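Housing and Ageing, Unit 3: Reading a Provider's Claims
Handout for the February 4, 2025 class
Tutor: Elīna Liepiņa

Retirement operators love the word "independence". Before you repeat it in an essay, ask who defined it. In the Farmont brochure it seems to mean residents who cook for themselves. In the Lozano agreement it means the operator owes no personal care at all. Same word, quite different bill.

1. Satisfaction surveys

Dritiria reports that its residents are "overwhelmingly happy". The survey went to 49 people and 22 replied. Staff handed out the forms and staff collected them. Cuadros treats the result as sound evidence; I don't, and you should be able to say why. Who had moved out by then? Who was too unwell to fill in a form?
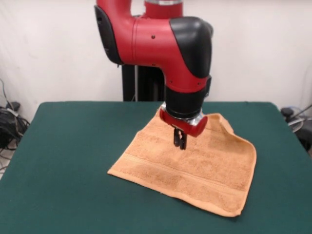 2. Fees and waiting lists

A long waiting list is often offered as proof of quality. It may only show that rents nearby are dreadful. Check whether names are ever removed from the list, and whether joining costs anything. Zalleck charges a $2,000 holding deposit and calls it refundable, but the conditions run to three pages. Read them.

3. For next class

Read Esteban on exit fees, then Hứa's reply, which I find too generous to the operators. Bring one claim from a provider's website and a note on what evidence would change your mind about it. "The site looked professional" got no marks last May and won't get any now.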